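Robot Systems in Practice, Unit 4: Working rules at the bench
Handout for the November block, Drekorville workshop

Read this before you book a slot. The rules apply to everybody, including people who have used the Trimon cell before.

4.1 Power

Most of the faults logged last year began with a plug and not with the arm. Treat connecting a tool as a job with its own steps:

- Switch the strip off before a plug goes in or comes out.
- Hold the strip still with one hand or clamp it. Don't push a plug in against a strip that can slide.
- Put the tool down first if it has a lead of its own.
- Keep slack cable out of the reach of moving parts.
- Mains leads are checked every 12 months. If the label is out of date, don't use the lead.

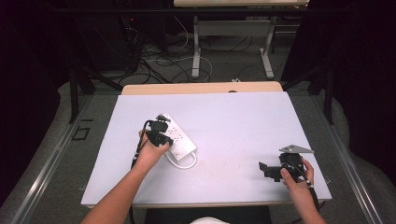
Leilani Wojcik asked whether the third point still applies when the tool can't start without a command from the controller. She felt that a part which is dead until enabled is no more of a risk in the hand than on the bench, and that putting it down twice per change slows everyone up.

The rule stands. A controller can be left enabled by the last group, and you won't always know. If the time matters to you, plan fewer changes in your slot.

4.2 The work surface

Clear the surface before each run and look it over. Tape residue, grit and old marks all matter if your task uses a camera, as a stain can be picked up as an edge. Wipe with a damp cloth only. Solvent is kept in the Jutance store and has to be signed for.

If a mark won't come off, write it on the bench sheet with its position. The next group can then mask it out.

4.3 Gripper fingers

Inspect both fingers at the start of the slot and again at the end. Open them fully to do this.

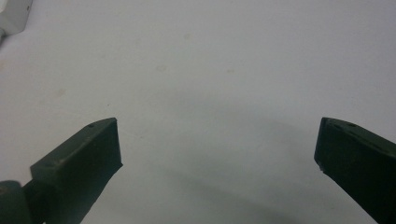

Run a fingertip along the inner faces with the drive disabled. Small scuffs are allowed. Report any chip on a gripping edge, and let the technician decide if the finger stays in use. Fingers are changed after 2,000 cycles whatever they look like, with a written check at 1,000. Always change them as a pair. One new and one worn will not close square, and your force readings will be off.

Enter the cycle count in the Lefèvre log before you leave. If the counter has been reset, write "unknown" and don't guess.

4.4 For next time

Write 2 pages on one rule above that you would change. Say what could go wrong under your version and how you would find out.

3 comments
Shared 7 times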